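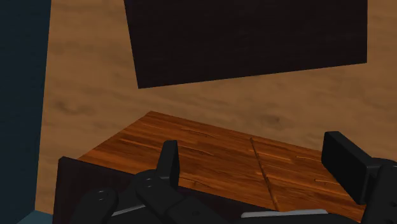 How early should a small lab start planning before it buys its first robot arm?

Start a full budget year ahead, and spend the first part of it working in simulation, where a wrong choice costs an afternoon.

That was the first thing the equipment lead at Cikard told me, and she had plenty more where it came from. Cikard is a small automation lab, 40 people in all, and it is now in the last stretch of planning for a bench of arms that will handle and sort small everyday items. I went in on a Saturday, when the building is quiet and she had two hours to talk. She used all of them.

"I love this part," she said, pulling up a spreadsheet with 174 lines in it. "People think the fun begins when the crate arrives. For me it starts when we put a column in for what goes under the arm."

She means that literally. The first version of the Cikard budget had the arm, the gripper and a maintenance contract. It left out the pedestal, the table, the guarding, the spare fingertips and the network switch. When the team added those, plus shipping and the electrician, the extras came to nearly a third of the total.

"Write down every object that touches the robot," she said. "Then write down every object that touches those. You'll be annoyed for a week and grateful for a year."
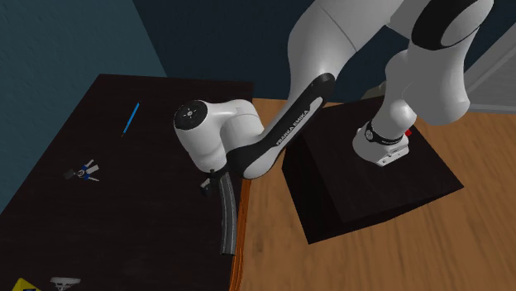

The simulated cell, with the arm on its pedestal beside the dark worktable.

Most of the planning has been done in a virtual cell the team calls Ullow. They can swap a table, move the base or change what is lying on the worktop before lunch and have fresh results by the end of the day. Before the last quote went out they ran 513 trial grasps on household items, and 107 of those led to a note in the purchasing file.

What kind of note?

"Reach, mostly. Reach and clearance. We had the base too far from the work in our early layouts and the arm was stretched out all the time. You can read the reach number on a data sheet and nod at it, but then you watch the elbow come over and think, oh, we need the table closer. That changed the floor plan, and the floor plan changed the electrical quote!"

Grippers were the other big topic. The lab had penciled in one type for the whole bench. After the trials it split the line in two, with a plain two-finger model for small flat things and a larger one with jointed fingers for boxes and other wide items. That made the hardware line bigger, but it also let them drop a tool changer they had been quoted for and didn't need.

I asked how far she trusts the simulation. She laughed.

"For layout, a lot. For friction, not so much. Thin things on a smooth table are hard, and a bendy strip is harder again. So we keep a line for two months of real trials with a rented arm, and I won't let anyone cut it. They've tried."

The rental comes through Gagnon, a regional supplier that credits part of the fee toward a purchase. She suggests asking every vendor for that, in writing, along with lead times for replacement parts. One of the quotes Cikard received looked wonderful until somebody asked how long a new joint cover would take to arrive. The answer was fourteen weeks.

Software got its own page. The lab uses Sikia for scheduling jobs across machines, and the license is priced per arm, so a bench of four costs four times what the pilot did. "I missed that the first time," she said. "It was in the quote, on page six, in perfectly ordinary type."

She also budgets for people. Each operator gets three days of training and then a month at reduced output, and both are in the spreadsheet as costs. Finance pushed back on the second one. She showed them the hours from the last machine the lab brought in, and the line stayed.

Her advice for a group with a much smaller pot of money was to buy one arm and a good table, and to leave a tenth of the budget unspent until the first three months are over. "You'll find out what you should have ordered. It's so nice to still be able to order it."

The purchase request goes in this December. She already has a second tab open for the year after - it had nine lines in it when I left, and she was typing a tenth.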